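Arm hits the fridge door on my toy kitchen build, how do you plan the reach?

Posted in Home Builds > Arms and Grippers

clemcombe_garage
Hi all! Long-time reader, first build of my own. I've been putting together a six-joint arm in our shared workshop in Clemcombe, and it finally moves the way I always hoped it would, which still makes me grin every time I power it up. Motors are Famov, controller board is a Rirninix, and the links are cut from dark plate that a workshop member had left over.

The job I picked for it is a toy kitchen. I want it to reach into the fridge, pick something off a shelf and put it on the counter by the sink. The arm hangs from above, so it has to come down past the microwave and then tip the gripper forward into the opening. 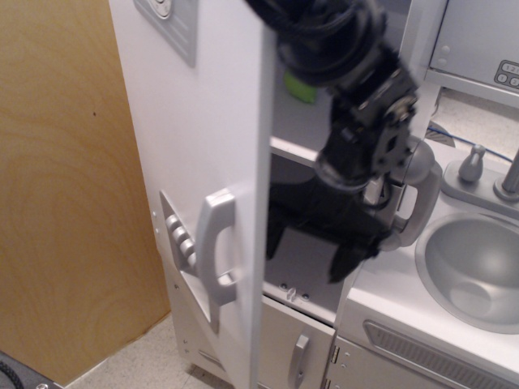

Going into the fridge with the door open, gripper on its way down toward the lower part.

Reaching the bottom is fine. Reaching the shelf is where I get stuck. About half the time the wrist bracket clips the door on the way in, and the other half the planner swings wide over the counter and I hold my breath for the kettle. I've told the planner the door is a flat box at 90 degrees to the fridge. Should I model the whole kitchen properly, or is there an easier trick? I'd love to keep it simple enough that the kids at our July open day can press one button and watch it go!

kyei_bench
Great project, toy kitchens are such a fun thing to work with. I went through this with a cupboard last winter.

First thing, check where your door really stops. Mine never opened to the angle I had typed in, and a few degrees at the hinge is a lot out at the handle. Measure it, then put the handle in your model as its own little box. It sticks out, and a flat door leaves it out completely.

Second, add a waypoint. Pick a spot in front of the opening, 17 cm out, with the gripper already turned the way you want it. Go there first, then move in along a straight line, and come out along the same line. The planner only gets to be creative on the way to the waypoint, and you can add one tall box over the sink and kettle so it stays clear of those too. I wouldn't model the rest of the kitchen until you need it. Cables do need some thought, though. If yours run on the outside of the links, make the wrist box fatter by 3 cm.

Drop the speed to 30 percent for the first runs and keep a hand on the stop button. Please post a video when it works!

sawdust_and_servos
just take the door off, it's only a couple of screws

clemcombe_garage
Ha, tempting, but opening the door is the next step so it has to stay on. Measured it at lunch and it's nowhere near 90! Fixed the angle, put in the handle box and the waypoint, and it went in and out of the top shelf without touching a thing. Then I ran it again just to watch. Cable slack at the wrist is tonight's job, and after that I'm going to try the handle.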